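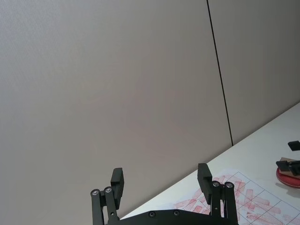
**Release No. 286**

**FOR RELEASE IN MAY**

## Fivier opens orders for Koech two-arm bench kit

FLUMGATE – Fivier will begin taking orders in May for Koech, a bench kit that pairs two small robot arms on one table for light paper and card work. The kit is meant for print shops, packaging rooms and training workshops that have short runs of handwork and no space for a full production cell.

Koech ships with two arms, a two-finger gripper for each, a wrist camera, mounting plates, cables and a license for Pestix, the company's teaching and playback software. Buyers supply the table and a computer. A unit already in use at Fivier's Flumgate workshop has its grippers in black, and order units will come in the same finish.

The company has been running the kit on marking jobs, in which one arm works on a printed grid sheet while the other handles card and small tools. Red marks on a white sheet are easy to check by eye, and the grid lets an operator see how far a mark has landed from its cell.

"We picked marking as the first job because our customers already do it by hand and they know what a bad mark looks like," said Amparo Tejada, product manager at Fivier. "It's dull work and it has to be done again every time a label or a form changes. A shop that does it twice a month was never going to buy a big machine for it."

### What the kit does

The grippers use parallel finger pads with flat tips, sized for card, folded board, small blocks and stamp handles. Pads can be swapped with a hex key. Grip force is set for each step in Pestix, so that a job can hold a wooden handle firmly and a strip of card lightly within the same sequence.

Each arm can be taught on its own. The operator moves the arm by hand through the job, pressing a button on the forearm at each point to be saved. Pestix then lists the points in order and lets the operator change speed, add a pause or tell one arm to wait for the other. Writing code isn't required, although a scripting window is included for those who want one.

The wrist camera records each run. Operators can step back through the recording and find the point where a sheet shifted or a part was picked up off center. Recordings stay on the customer's own computer unless the customer chooses to send one to Fivier support.

Setup takes 4 hours for a first-time user, according to Fivier, including calibration. Moving the kit to another table means repeating only the calibration, and a printed target sheet is packed with the kit for that purpose.

### Limits

Koech is built for light objects and moderate speeds. It isn't intended for metal parts, liquids or food. The arms slow down when they enter the shared area in the middle of the table, and a job that keeps both arms there will run slower than the same job split between the left and right sides.

Thin paper remains a weak point. The grippers handle card well, but a single loose sheet has to be laid down by the operator before the run begins. Fivier is working on a suction attachment – it will be sold separately and has no release date yet.

Eusebio Soler, who leads the company's applications group, said buyers should expect to spend time on the fixtures around the job.

"The arm goes back to the same place. The paper doesn't, unless you give it a corner to sit against," Soler said. "Most of the support calls from our early users have been about that. We've put a set of corner stops in the box now, and a short guide to setting them up."

### Early users

Koech has been on loan to 19 workshops under an early-use program. Changes made as a result include a longer cable between the two arms, a louder alert when a run stops and a Pestix screen that can be read from across a room. The stop button, which used to be on the control box, is now on its own lead and can be fixed to either side of the table.

Workshops in the program may keep their units at a reduced price or return them. Units that are kept will be given the new cable and stop button at no charge.

### Ordering and support

Orders can be placed through Fivier's sales desk or its regional dealers. Each kit includes one day of remote training, and on-site training in Flumgate can be booked as an extra. Replacement pads, corner stops and mounting plates will be stocked from the first day of orders.

Demonstrations are open to trade visitors by appointment. Visitors are welcome to bring their own card samples, stamps or forms, and should tell the sales desk the sheet size in advance.

### About Fivier

Fivier designs and assembles bench automation for small workshops. The company is based in Flumgate, where it also runs its training room and repair service.

**Press contact:** Amparo Tejada, Fivier, Flumgate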